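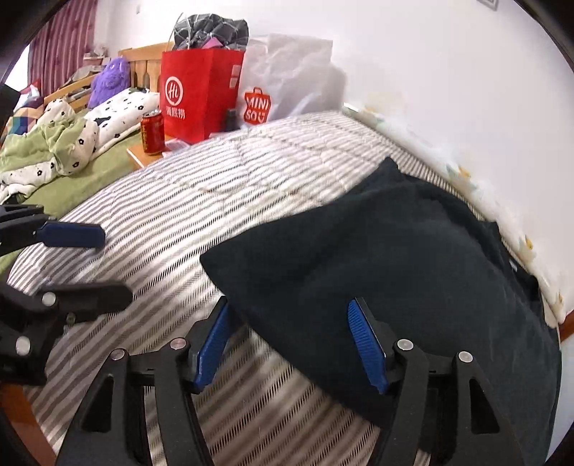 Can Machines Do the Chores Yet? Folding and Bed Clearing with Two Grippers

Project report, Home Automation elective, Gakport Technical College

1. Question

We wanted to know how close a machine is to doing ordinary bedroom chores. Washing machines and floor robots already work well, but they do one thing in one place. Picking up clothes, folding them and putting them away is still done by hand in every home we know of, including ours.

2. Method

We picked one chore: take a dark garment off a bed, fold it and set it down flat. A person did it first with bare hands and then with two hand-held grippers, one in each hand. The grippers have two fingers each, with ridged pads at the tips. We used them because a person holding them has the same limits as a robot with the same fingers, but still has a human brain to plan with. If a person can't do the job this way, a robot with the same hand probably can't either.

We ran 100 trials with bare hands and 100 with the grippers, 200 in all. We did not clear the rest of the room between trials. The timing sheets were kept in Triller, a free logging program.

3. Results

Bare hands finished every trial. With the grippers most trials were finished, but they were much slower. Lifting a corner was easy when the cloth was thick and the edge stuck up. It was hard when the edge lay flat, and the pads often pinched the mattress cover along with the garment. Sleeves were the worst part. Once a sleeve was tucked under, it took up to 3 tries to pull it out.

Smoothing was also poor. A palm covers a wide area and a finger pad does not.

4. Comparison with a sold product

The Sesard folding unit at the Mertens laundry shop folds shirts quickly, but a worker has to clip each shirt in by the collar. The machine never has to find the shirt in a pile. We think that is the part that still needs a person.

5. Limits

We used one garment and one bed. All trials were done in March by the same two students, who got better with practice, so the later times are not fully comparable with the first ones. Next term we plan to repeat the test with towels and a pillowcase.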